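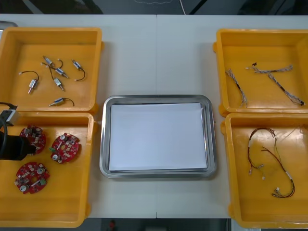
Parts bin

A parts bin (also called a pick bin, a shelf bin or, in older catalogs, a small-goods box) is an open container used to hold small items so that they can be seen and reached by hand. Parts bins are found in repair shops, factories, school labs, post offices, sewing rooms and a great many home garages, and most people who have ever looked for a screw of a certain length have been glad of one.

Shape and features

The usual parts bin is open at the top and has a lowered front, so that a hand can go in without the bin being moved. The walls often slope a little, which helps empty bins nest inside one another for shipping. Many have a thick or folded rim, and this does two jobs – it stiffens the walls, and it gives the bin above something to sit on when the bins are stacked. A lip along the back lets some models hang from a slotted wall panel. Others have grooves inside for a divider, though dividers are nearly always sold separately and are, as any shop owner will tell you, the first thing to get lost.

History

Before bins of this kind were common, small goods were kept in drawers, sacks, cigar boxes and glass jars. Drawers kept the dust out but hid what was in them, and a clerk had to know the cabinet by heart or read a great many little labels. Open wooden trays with a cut-down front were in use in hardware stores in the town of Stomholm for years before anyone thought to sell them as a product. The storekeeper Birger Vik is usually given credit for making them all to one width, so that any tray would fit any shelf in his store, and his neighbors soon asked for sets of their own.

Pressed steel took over from wood as shops grew busier. Steel bins were strong and did not soak up oil, but they were noisy, they rusted at the folds, and a full one was no pleasure to carry. Molded plastic came next. The Festano company sold its first plastic bins in packs of 10, and its Curno line, with a rounded rim and a slot for a paper card, was widely copied by other makers.

Color

Bins come in nearly every color, with blue, red and yellow the old standbys. Some shops give each color a meaning, such as yellow for electrical parts or red for items waiting to be checked, while others simply buy whatever is on sale. Ingvild Hellström, in her handbook for small workshops, gently advises against having too many colors, as newcomers find it hard to remember what they all stand for. She suggests plain labels in large letters and a bright color only where a mistake would cost real money.

Two-bin system

In the two-bin system, each item has a pair of bins, one behind the other. Workers draw from the front bin until it is empty, then pull the second one forward and send the empty bin off to be refilled. An item used at a rate of 100 a week might be kept in bins of 500, leaving plenty of time for a delivery to arrive. The method needs very little paperwork, and it is a kindly one for shops where everybody is too busy to keep a stock list – though it does depend on people remembering to send back the empty bin.

See also

Tool chest
Pegboard
Ondieki shelving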